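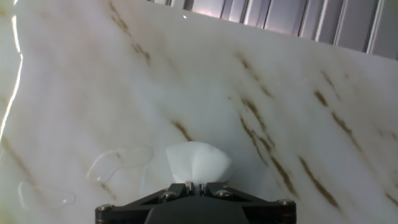 Wenche Holmgren wrote in to ask why the wiping task is still on the club's list when pick-and-place scores higher with judges. The short reply is that wiping has to hold contact along a whole path, and our code was weak at that. The team at Tevesthorpe has set aside 16 sessions for it this term, with 8 already used.

The task sheet is simple. Grip the wiping material, lower to the board, follow a straight path, lift, and return to the start pose. Path speed is fixed in the settings file and stays there until the scoring script is finished. 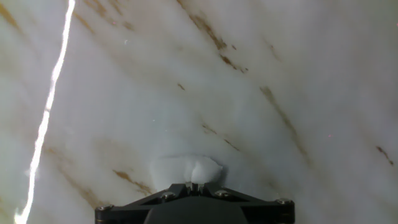 Bastien Chevalier would prefer to score each run on contact time alone, and asked for his objection to be noted in this issue. It is noted. The script will log contact time and path error in separate columns, so either rule can be applied later.

Student teams rotate every 12 runs. Before handing over, each team saves its log, writes down the tool offset it used, and sends the arm to its home pose – skipping that last step cost us most of a Monday. The layout also has to be checked against the sheet. The marble-patterned board goes diagonally across the ridged metal table, and a changed angle means the path points must be taught again.

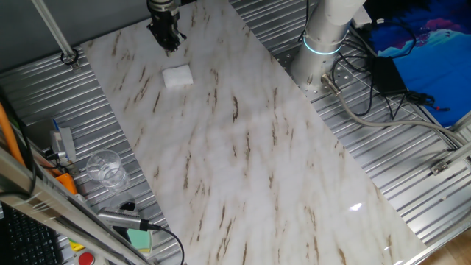 Path teaching moves to the Rolland method in September, with points stored relative to the board corner. Old files will not load without conversion. The white sponge gets its own settings file, as the grip width for folded cloth does not carry over. Send converted files to Halfdan Fogh.

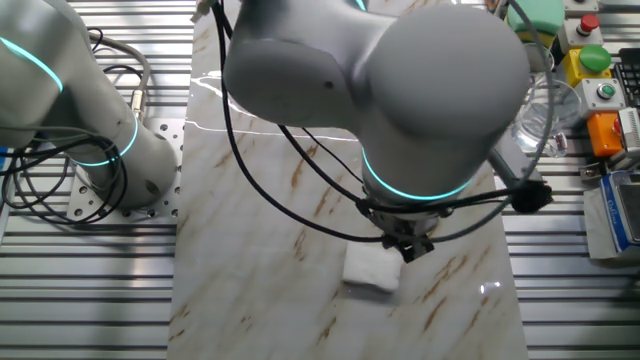

Folded cloth on the board, gripper at its upper edge.

Filed under: Clubs & Teams | Robotics

Contact the newsletter desk | © Tevesthorpe Robotics Club | Back to top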